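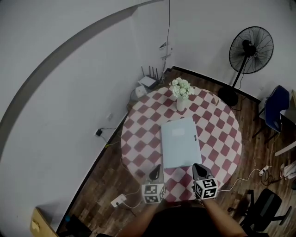 写真1 赤と白の格子柄クロスを掛けた丸テーブルと、水色の書類ホルダー

# 小会議室用テーブルクロス「Lurnetti」使用評価報告

発行日:2024年6月23日
発行:フェアウェザー共同事務所 備品管理室
評価担当:アナヘラ・ボルジャー

## 1. 評価の対象と経緯

本報告は、当事務所の小会議室で使用しているテーブルクロス「Lurnetti」(格子柄、赤・白)について、日常業務での使い勝手、手入れの負担、室内の他の備品との取り合わせを評価したものである。あわせて、同じ卓上で常用している書類ホルダー「Velness」および室内の扇風機「Trukum」についても、クロスの使用に関係する範囲で所見を記す。

小会議室の丸テーブルは、来客との打合せ、書類の受け渡し、職員の短時間の作業に用いられている。従来は天板のまま使用していたが、筆記具や茶器による細かな傷が目立つようになり、天板の補修よりも先にクロスを掛けて様子を見ることとした。購入にあたっては無地のものも検討の対象とした。最終的に格子柄を選んだのは、受付担当者から、部屋の印象が硬すぎるとの意見が以前から寄せられていたことによる。白い壁と濃い色の木の床だけで構成された部屋であり、色のある面がひとつ加わることの効果は、敷いた当日から来訪者の言葉にも表れていた。

使用期間はほぼ17週間である。その間、洗濯は10回行った。洗濯の時期は決めず、汚れの程度を見て備品管理室が判断した。

## 2. 総合所見

評価は「良」とする。継続使用を認め、洗い替え用として同じ品をもう一枚購入することが適当である。

優れている点は、色柄の明瞭さ、洗濯後の形の安定、丸い天板への収まりである。改善を求めたい点は、筆記時の下敷きとしての硬さが足りないこと、畳みじわが残りやすいこと、付属の取扱説明がきわめて簡素であることの三点に集約される。いずれも使用の中止を要するほどの問題とは認められない。

なお、当初は来客用の卓に赤い格子柄を用いることについて、事務所の性格にそぐわないのではないかとの慎重な意見もあった。この点については第7節で改めて触れる。

## 3. 外観および色柄

赤と白の対比ははっきりしており、離れた位置から見てもテーブルの輪郭がよく分かる。濃い色の床との組合せでは、卓が部屋の中心として落ち着いて見えるという評価が多かった。他方、柄の目が明快であるだけに、敷き方の傾きも目につく。格子の向きが部屋の壁と平行になっているか、斜めに振れているかによって印象は相当に変わる。

試行の初めには、敷く者によって柄の向きが異なり、同じ部屋でありながら日ごとに印象が違うという指摘があった。その後、奥の壁に向かって柄を斜めに取る敷き方に統一した。斜めに取ると、中心が多少ずれた場合でも違和感が出にくい。丸い天板には正方形の目を壁に揃える敷き方よりもなじむ、というのが担当者の見解であるが、これは好みの範囲に属する。

柄のあるクロスの上では、小さな物が見つけにくくなるのではないかという懸念もあった。実際に使用してみると、透明な付箋の切れ端や白い消しゴムなど、白い目に紛れる物については確かに見落としが生じている。打合せ後の片付けでは、目で確認するとともに、手のひらで卓上を一度なでることを勧める。色のはっきりした物であれば、柄の上でも所在は容易に分かる。

色落ちについては、初回の洗濯時に水がわずかに赤みを帯びた。白い目への色移りは確認されなかった。二回目以降は水の色にも変化がなく、他の布類と一緒に洗っても差し支えないと判断しているが、念のため白い布巾との同時洗いは避けている。

## 4. 書類作業における使い勝手

### 4.1 書類ホルダーとの相性

卓上では、書類の受け渡しに水色のプラスチック製ホルダー「Velness」を用いている。購入価格は一点1918円であった。右側の縁に小さな留め具があり、上部寄りの白いラベルに案件名を記入して使用する。

クロスの上に置いた場合、ホルダーは天板に直接置いた場合に比べて滑りにくい。片手で相手方へ押し出すとクロスが一緒に引かれることがあり、受け渡しの際は持ち上げて渡すのが望ましい。慣れてしまえば支障はなく、机上を滑らせて渡すよりも所作が丁寧に見えるという副次的な利点も報告されている。

水色は赤と白の格子の上で非常によく目立つ。来客が書類を置き忘れる事例は小会議室で以前から散見されたが、クロスの使用開始以後、ホルダーごとの置き忘れは一件も報告されていない。期間が限られており、クロスの効果と断定することは控えるが、備品の色を選ぶ際の参考にはなるものと考える。

留め具については、クロスの縁の縫い目に引っ掛かる可能性を事前に懸念していた。通常の使用で引っ掛かりが生じた例はない。ただし、ホルダーを開いたまま縁の近くに置き、その上に重い物を載せるような使い方は勧められない。

### 4.2 筆記

署名や押印など、力を加えて書く作業には下敷きを必要とする。一枚の紙を直接クロスの上に置いて筆記すると、ペン先が沈み、文字の線が安定しない。特に複写式の用紙では、下の紙まで筆圧が届かないことがあった。小会議室には硬質の下敷きを常備することとし、来客に署名を求める場合は必ずこれを差し出すよう周知した。

押印については、付属の捺印マットを使用する限り、天板に直接置く場合との差は認められない。

### 4.3 音

予想していなかった利点として、卓上の音が小さくなったことが挙げられる。茶碗を置く音、筆記具を置く音が和らぎ、隣室で電話を受ける職員からは、打合せ中の物音が気にならなくなったとの報告があった。録音を伴う会議においても、机をたたくような雑音が減り、議事録の作成担当者から好評を得ている。

## 5. 手入れと耐久性

### 5.1 洗濯

洗濯は家庭用洗濯機の弱水流で行い、陰干しとした。10回の洗濯を経て、目立つ縮みや縁のほつれは認められない。格子の線にもゆがみはなく、敷いた状態で新品との違いを言い当てることは難しい。

水温については、取扱説明に具体的な指示がなく、当室の判断で38度のぬるま湯を上限とした。茶渋はこの温度で予洗いをすればほとんど落ちる。朱肉の汚れは予洗いの前に専用の染み抜き剤を用いたが、白い目の部分に薄く跡が残った。跡は近くに寄って確かめなければ分からない程度である。赤い目に付いた朱肉は見分けがつかず、この点では柄に助けられている。

### 5.2 しわ

最も多く寄せられた不満は畳みじわである。乾いた後に四つ折りで棚に保管すると、折り目が十字に残り、敷いて半日ほど経過しても消えない。中温のアイロンで容易に伸びるものの、予備の一枚を急いで敷く場合には間に合わない。現在は、紙管に巻いて保管する方法に改めている。紙管は用紙の芯を再利用したもので足り、費用はかからない。

### 5.3 敷き直し

日中の使用でクロスは少しずつずれる。腕を載せる手前側が引かれやすく、夕方には垂れの長さに前後で差が出ることがある。始業時と終業時に直せば十分であり、固定用の留め具は不要と判断した。試みに市販のクリップを用いたところ、膝に当たるとの苦情があり、早々に取り外した。

## 6. 室内の他の備品との取り合わせ

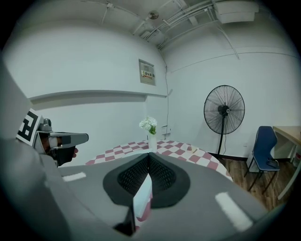
写真2 白い花を生けた花瓶と、壁際の扇風機

### 6.1 花瓶

卓の奥寄りには白い花を入れた花瓶を置いている。柄の強いクロスに対しては、花は白を基調とした控えめなものが合う。試行期間中、色の異なる花を混ぜた時期もあったが、格子の赤と競い合い、卓上が騒がしく感じられるとの意見が出たため、白に戻した。

花瓶の位置は、来客の視線を遮らないよう中央を避けることとしている。書類を広げる場所も確保しやすい。クロスを敷き直すときは、花瓶を先に別の場所へ移すこと。クロスを引いて位置を直そうとすると、花瓶が倒れるおそれがある。この注意は当然のことのようであるが、急いでいるときほど省かれやすく、掲示を一枚用意した。

### 6.2 扇風機

壁際の黒い扇風機「Trukum」は、丸い羽根ガードを備えた背の高い型で、卓の奥に立っている。弱運転であれば、クロスの垂れがわずかに揺れる程度で、業務に影響はない。強運転で首を卓に向けると、垂れが持ち上がり、軽い紙がクロスの上で動く。紙はホルダーに収めるか、文鎮を用いることとし、来客中の強運転は避けるのが適切である。

電源コードは床を壁に沿わせて通すこととしている。クロスの垂れがコードに触れる長さではないが、丈の長いクロスに替える場合には改めて確認を要する。

扇風機の黒はクロスの赤と白に対して強い色であるが、壁際に置かれていることもあり、違和感を訴える声はなかった。

### 6.3 壁面の設備

小会議室の壁面には配電盤、コンセントおよび配線がある。クロスや花の位置を決める際、これらの設備への手の届きやすさを妨げないことを条件とした。卓を壁へ寄せれば部屋は広く使えるものの、配電盤の点検時に卓を動かす手間が生じる。現在の配置を基本とし、変更する場合は備品管理室へ届け出られたい。

無線ルーターは部屋の隅の床に設置されている。掃除の際にクロスを一時的に床や機器の上へ置く例が見られたので、外したクロスは椅子の背に掛けるよう求めている。

## 7. 利用者の意見

職員および定期的に来訪する取引先から、任意で意見の提出を受けた。主なものを要約して掲げる。

- 部屋が明るくなり、初めての来客との会話のきっかけになる。
- 食堂のような印象を受ける。契約の場では無地のほうが望ましい。
- 冬場、天板の冷たさが腕に伝わらないことを期待する。
- 書類を重ねて置くと、柄が透けて読みにくい薄紙がある。
- 茶をこぼした際、しみ込むまでの間に慌ててしまった。敷き替えの手順を決めておいてほしい。

第二の意見は、先に触れた慎重論と同じ趣旨である。備品管理室としては、契約書の調印など改まった場面に限り、無地のクロスまたは天板のままの使用を選べるようにする。予約票に希望欄を設け、記載のない場合は格子柄のままとする。

第四の意見については、白い台紙を一枚差し入れることで解消する。薄い用紙を多く扱う部署には、台紙をホルダーに常備するよう依頼した。

第五の意見を受け、茶をこぼした場合の手順を次のとおり定めた。

1. 書類とホルダーを卓から離す。
2. 乾いた布巾で上から押さえ、こすらない。
3. 花瓶を移し、クロスを外す。
4. 天板を拭き、予備のクロスを敷く。

外したクロスは、その日のうちに備品管理室へ渡すこと。

## 8. 取扱説明および販売元の対応

付属の説明書は小さな紙片一枚にとどまり、洗濯の可否とアイロンの可否が記号で示されているのみである。推奨する水温、乾燥方法、保管方法についての記載はない。販売元へ書面で照会したところ、回答は丁寧であったが、「一般的な布製品に準じて取り扱われたい」という内容で、具体性に乏しかった。業務用として反復使用する購入者に向けては、もう一段詳しい説明が必要である。

寸法の種類については、丸卓に適したものが揃っており、選定に困ることはなかった。発注から納品までの期間も短く、包装は簡素で廃棄物が少ない。

## 9. 評価一覧

| 項目 | 評価 | 所見 |
|---|---|---|
| 色柄 | 優 | 部屋の印象を改める効果が大きい |
| 丸卓への収まり | 良 | 垂れはおおむね均等。手前側がずれやすい |
| 書類の受け渡し | 良 | ホルダーは滑りにくい |
| 筆記 | 可 | 下敷きの常備を要する |
| 消音 | 優 | 隣室への物音が減少 |
| 洗濯 | 良 | 縮み、ほつれなし。朱肉は薄く残る |
| しわ | 可 | 巻いて保管すれば改善する |
| 取扱説明 | 不可 | 記載が不足している |

## 10. 今後の扱い

洗い替え用の一枚を購入し、二枚を交互に使用する。無地のクロスについては、在庫の有無を確認した上で別途選定する。次回の評価は11月に行い、暖房を使用する時期の乾燥や静電気の影響、ならびに赤色の退色の程度を確認項目に加える。

書類ホルダー「Velness」は現行品を継続して使用する。ラベルの貼り替えを重ねると糊が残るため、案件名は鉛筆で記入し、貼り替えは年度の切り替え時にまとめて行うこと。

本報告に関する照会および追加の意見は、備品管理室のボルジャーまで書面で提出されたい。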